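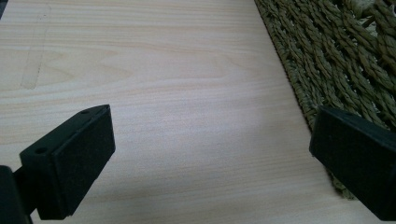

Jalgate, 1 January 2025

Happy new year, everyone! I've got cold toast, a pot of tea and the whole morning to myself, so I'm going to tell you about my resolution, which is to learn to bake proper bread. I did say the same thing last year and got as far as buying a bag of flour, but this time I've had a head start.

My neighbour Zohreh gave me a jar of her starter a fortnight before Christmas, along with a page of notes in tiny handwriting. Feed it twice a day, keep it off the windowsill, don't screw the lid down. I screwed the lid down. I won't go into what the cupboard looked like, but I was still finding bits of it behind the rice on Boxing Day!

Anyway, it survived, and I baked my first loaf with it last weekend. It was flat. Very tasty (if you like a chewy crust, and I do), but you could have posted it through a letterbox. My brother-in-law Arash ate three slices with fig jam and told me it was a good cracker.

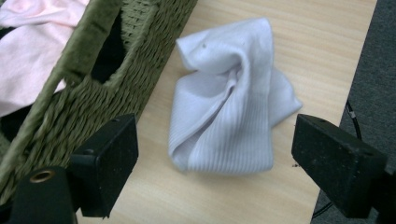 One white sock.

So I rang Zohreh, and she asked me how warm my kitchen was. I had no idea. It's at the back of the house and the radiator in there has been sulking for years, so the poor dough had been sitting in what is more or less a larder. Her advice was to leave it in the oven with only the light on, and to stop looking at the clock and look at the dough. Easy for her to say, she's been at it since she was a girl.

The second loaf was miles better. I used 410 grams of strong white and a handful of rye, gave it 5 hours with the oven light on, and then it went in the fridge overnight because I wanted to go to bed.

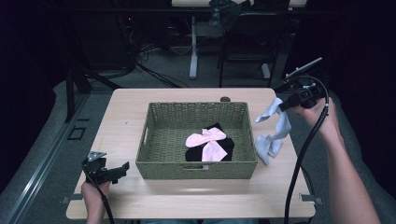
In the morning it had puffed up nicely and it even held its shape when I tipped it out (well, mostly, one side went for a wander). I slashed the top with a bread knife, far too timidly, and it burst open along the bottom instead. Still, there were holes in it! Real ones!

Next I want to try a seeded one, and Simin has promised to show me how she does her flatbreads when she's over in February. If you've got a good rye recipe, pop it in the comments, I've got half a bag left to use up.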